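Molus reading list data

Molus is a small table of past parcels from the Clostero book subscription, typed from the printed cards that came inside them. We made it for readers who want to know which titles were already sent, and for shops that do not want to repeat them. The last change to the table was made on Sun 12 September.

What is in the files

parcels.csv has one row for each parcel, with the season, the theme and the name of the person who chose the books. books.csv has 200 rows, one for each book, with title, author, publisher, language and form (novel, stories, poems). The column parcel_id joins the two files. Both are saved as UTF-8 with commas between the fields, and text which contains a comma is in double quotes.

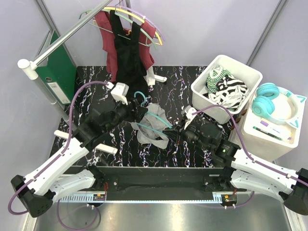

Ľudovít Matoušek
Maintainer of the table, Drunport

Gifts are recorded only by kind, for example bookmark, tea or candle. In the older cards the gift was often written by hand, and where I could not read it the field is left empty. Please do not read an empty field as "no gift". If there was really no gift, the field says none.

Author names are kept as on the card, also when the card has a mistake. The corrected form is in author_checked. Sawsan Rizk checked the Arabic names and Donnie Purves the Scottish ones. Two names are still open, and they have a question mark at the end.

Known problems

The theme "Winter Crime" was used for two different parcels, so please join by parcel_id and never by theme. Prices are missing for all parcels of the Ogilvie series. The publisher is the one of the edition sent, which can differ from the first edition.

Use

You may copy and change the table freely if you name Molus as the source. The cover pictures are not included, as they belong to the publishers. Corrections can be sent to Fares Hamdan with the parcel_id and, if possible, a scan of the card. The next version is planned for October.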